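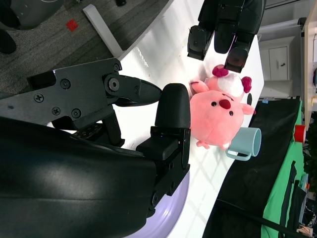
Pink pig, blue mug, two grippers. Friday's work.

6/7/19. Budget thread, as promised to the three of you who asked. We have been told to come back with a plan for buying a two-arm setup for the packing room at Naltby. I was the one in the meeting who said "do we need one" so of course I got the job of writing the plan.

The quote from Hesano is for two arms, two grippers, a controller and a stand. It looks tidy on one page. I have learned to worry about quotes that look tidy on one page.

First thing I went looking for was fingertips. They are a wear part. The quote has them under "accessories, see list" and the list was a separate PDF that I had to ask for twice. A set is $235. How many sets a year? The sales answer was "it depends on your application." Sure. So does my tire budget, and I still have to put a number in the box.

Second thing was the support plan. It's $2,094 a year, and the first year is "included," meaning somebody has already added it to the price of the arms. I asked for the price without it. Still waiting.

Support covers remote help and up to 2 site visits. It does not cover cables. I asked what usually fails and the man on the phone said, cheerfully, cables.

People keep asking why a stuffed pig. We pack soft things and hard things in the same box, so soft thing next to hard thing is the case I care about. Any arm can pick up a block. I want to know what it does with a squashy toy sitting right up against a mug. If a vendor only wants to show me blocks, I write that down too.

Gráinne Hayes (she runs the floor, I just run the spreadsheet) wants a price per item handled. I can't give her one yet. Every figure I've been sent assumes the thing runs a full shift with no one standing next to it, and I have yet to see a demo where no one was standing next to it.

So the plan has a line for a person. Half a salary, first year. That line got the most pushback of anything in the draft – "isn't the whole point to save on labor?" Maybe in year three. Show me year one first.

Darko quoted us too. Cheaper arms, but grippers sold separately, and the software is a subscription per arm. Put it all in the same columns and the gap mostly closes. Gerasimos Raptis did those columns with me and he is even grumpier about subscriptions than I am.

Other lines that were in neither quote: floor space, a new circuit, guarding, shipping both ways if we send it back, training for the night crew. I'd like to meet the buyer who got all of those for free.

My recommendation, as of now, is to rent for three months starting in July and buy nothing. Brastthorpe will rent by the month with fingertips included, and I have that in writing. Renting costs more per month, and I can live with that if it means I'm not stuck with a stand bolted to the floor.

I could be talked into buying. It would take a full week of logs from a site like ours, drops and restarts included. Two vendors have said they'll "look into it."

Draft goes to Gráinne on Monday. If you've bought one of these and kept your receipts, my messages are open.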